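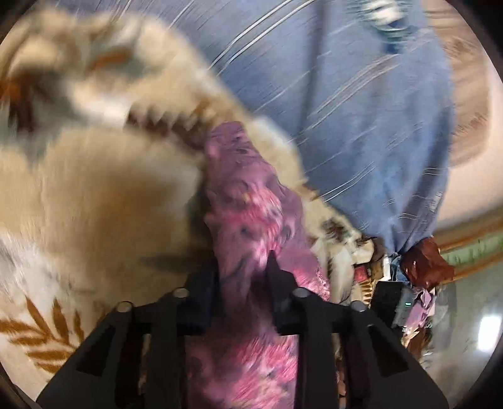 Pink cloth, held above the pile.

Notebook Overview Entries Parts Files
Notebook > Bench plumbing > Fill valves

2026-03-15

Fill valve noise, second floor toilet. I continue from the page of Spyros, who wrote only "it sings" and a drawing.

The complaint: at the end of each refill the valve makes a high tone, it lasts some seconds, then it stops clean. No leak to the bowl. I put dye in the tank and waited 18 minutes, and the bowl stayed clear, so the flapper is good and I leave it alone.

I took the valve out and mounted it on the test tank. Water on, tank filled from empty to the line in 278 seconds. This is slow. With the cap off and a cup held over it I flushed the body for a moment and got sand, very fine, and two bigger grains of something green. I suppose old pipe. After this the same fill took 721 minus the start reading on the meter clock, I wrote it wrong on the paper and must repeat it. By ear it was faster, but this is not a number.

The tone is still there. Driss thinks it is the seal in the cap, because the rubber has a ring pressed in it where it sits on the seat. I turned the seal over (old trick from Lesia) and the tone became lower and shorter. So the seal is part of it, maybe all.
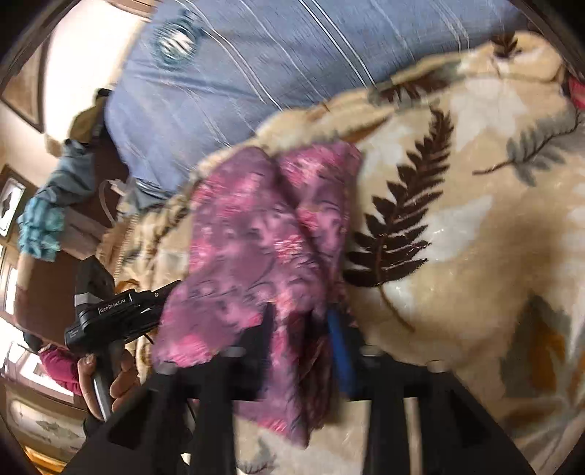

Blanket with the fern print.

Parts: we have one Multel seal in the drawer, it looks the same but is a little thicker. I tried it. The valve closes too early and the water stands 11 mm under the line. I could raise the float to correct this, but I don't like to hide one thing with another. Filippos will ask at Ornen if they sell the correct seal alone or only the full cap.

Pressure: I did not measure at the wall. Chrysanthi says the tone is worse at night, and this would fit with higher pressure in the building. The gauge is with her until Monday. If it reads high, then a new seal will be quiet for some time and start again, and we should speak about a regulator before we order anything.

To do:
- repeat the fill time with clean valve, write start AND stop
- gauge on the wall stop, once in the day and once late
- look in the supply hose, the washer screen was not checked
- put the old seal in a bag with label, don't throw it - Spyros, please

The valve is back in the toilet with the turned seal. Wall stop is open one and a half turns only, leave it like this for now.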